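Handheld gripper work at Pralance

Pralance is a household services company whose tidying and table-setting work has been partly reorganized around automation. Its program is built on demonstrations recorded by staff with hand-held, two-finger grippers, which are later used to train robot arms for the same tasks.

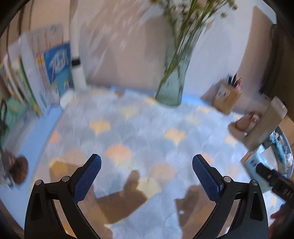

Background

Until the program began, Pralance employed attendants who cleared, wiped and reset tables in rented apartments and small offices. The work was paid by the room. In June 2019 the company signed an agreement with Beltar, a supplier of robot control software, under which attendants would record their own tasks with grippers in place of bare hands. Séverine Maillard, then head of operations, was put in charge of the change.

Equipment

The gripper has two opposed fingers on pivoting arms. Each finger ends in a textured blue pad. A camera on the tool records the fingers and the surface in front of them, so that the operator's movements and the robot's later view share the same geometry. Work surfaces are left furnished during recording. Patterned cloths, vases with cut stems, pen holders, trays and rows of books are kept in place, as plain surfaces were found to give poor results when the software was moved to real rooms.

Work organization

Recording is done in sessions of 60 minutes, with no more than 3 sessions per person in a shift. An operator picks up, moves and releases objects at a set pace and repeats any attempt in which the pads leave the camera's view. The first full collection, known internally as Chege, contained 2947 accepted recordings made by 8 operators. Rejected recordings are kept separately and are used to teach the software to recognize a failed grasp.

Effects on staff

Pay by the room was replaced with an hourly rate for all attendants assigned to recording. Lifting and walking decreased. Complaints of strain in the thumb and wrist increased, and the grip handle was changed to a wider model. New attendants now learn the gripper before they learn the room routine, a sequence that older staff opposed on the grounds that it delayed knowledge of the job itself.

Tetteh Alhassan, a shift representative, negotiated a written rule that recordings may not be used to measure the speed of individual workers. The rule took effect on 18 February 2020. It does not cover the use of recordings after an operator has left the company, and this point remains in dispute.

Later use

Robot arms trained on the Chege collection were first installed at the Pivska site, where they clear light objects from tables before an attendant arrives. Glass and flowers are still handled by hand.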